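Buscar en la revista Buscar Introduzca un término

Imprimir este artículo
Enviar por correo electrónico

Agarrar lo que hay en la mesa

El proyecto Rallura, del taller de robótica Stutik, dedica el curso a un solo problema: la toma de objetos domésticos con pinza de dos dedos

El taller Stutik empieza a las cuatro de la tarde y durante los primeros veinte minutos no se mueve ningún motor. Los alumnos revisan el registro de la sesión anterior, anotan las tomas descartadas y discuten el criterio de descarte. Gilmar Mendonça, que dirige el taller desde su segunda edición, considera que esa parte es la más formativa del curso. «Un brazo que repite una trayectoria se monta en dos tardes», explica. «Decidir si una toma vale o no vale lleva meses, y casi todos llegan pensando que es evidente».

El proyecto de este año se llama Rallura. El planteamiento es limitado a propósito. No hay navegación, ni reconocimiento de voz, ni competición final. Los alumnos trabajan con pinzas manuales de dos dedos, recogen secuencias de agarre sobre mesas corrientes y con ellas ajustan un modelo pequeño que propone un punto de contacto y una apertura. La validación se hace aparte, con objetos que no figuran en el conjunto de partida.

El conjunto reúne por ahora 286 secuencias admitidas. Otras 135 quedaron fuera, en su mayoría por pérdida de referencia visual durante la aproximación o por un cierre demasiado rápido para distinguir el instante de contacto. Las descartadas se conservan en una carpeta propia, con el motivo escrito por quien hizo la toma y una segunda firma de otro alumno. Cuando las dos valoraciones difieren, la secuencia se vuelve a ver en grupo.

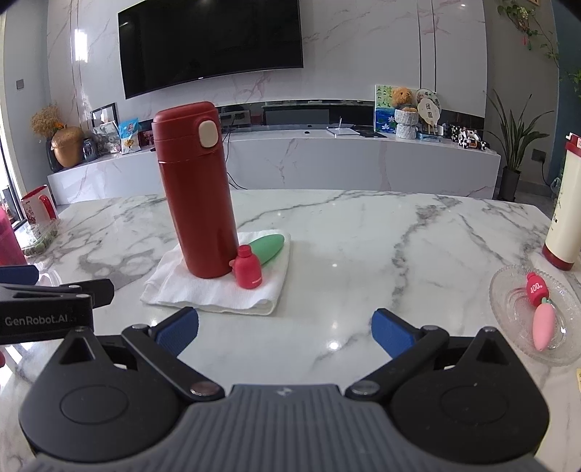 La orientación de entrada de la pinza es la variable que más discusiones ha generado desde octubre. Un objeto alto y aislado admite casi cualquier dirección de aproximación en el plano horizontal; el mismo objeto rodeado de otros deja libre un sector mucho más estrecho. El termo rojo colocado de pie sobre la servilleta doblada plantea el caso intermedio, con una botella pequeña a su derecha, apoyada en la tela, que condiciona el paso del dedo de ese lado. La servilleta introduce además una superficie deformable entre la base y el mármol, y el modelo tiene que tratarla como apoyo y no como parte del objeto. Para los alumnos, la forma correcta de anotar esa situación es registrar por separado el volumen que se quiere tomar y el volumen que no se debe tocar.

El segundo frente es la apertura. La primera versión del modelo, que el grupo bautizó Komley, proponía siempre una apertura próxima a la máxima. Era una solución segura con el objeto aislado e inútil en una mesa ocupada. La versión actual penaliza la apertura sobrante y calcula el margen a partir de la anchura estimada en la zona de contacto. El cambio redujo los roces laterales, aunque aumentó los fallos con piezas de contorno irregular, para las que una sola anchura describe mal la geometría.

Mendonça no quiere corregir ese defecto con más datos mientras no se entienda su origen. Ha pedido a dos equipos que lo aborden por vías distintas. Uno trabaja con el perfil del objeto en varias alturas. El otro mantiene la anchura única y añade un término de incertidumbre que obliga a abrir más cuando el contorno no está claro. Ambos se medirán con el mismo protocolo, una serie de 100 intentos con posiciones sorteadas de antemano.

El protocolo procede de un cuaderno de prácticas que en el taller llaman Sandberg, heredado de promociones anteriores y corregido a mano en muchas páginas. Fija el orden de los intentos, el tiempo máximo por toma y la definición de éxito: levantar el objeto, mantenerlo y devolverlo a la mesa en posición estable. Si cae al soltarlo, el intento se anota como fallo.

Los resultados de ambos equipos se incorporarán a la memoria del curso junto con los registros completos, incluidas las secuencias descartadas.

Imprimir este artículo
Enviar por correo electrónico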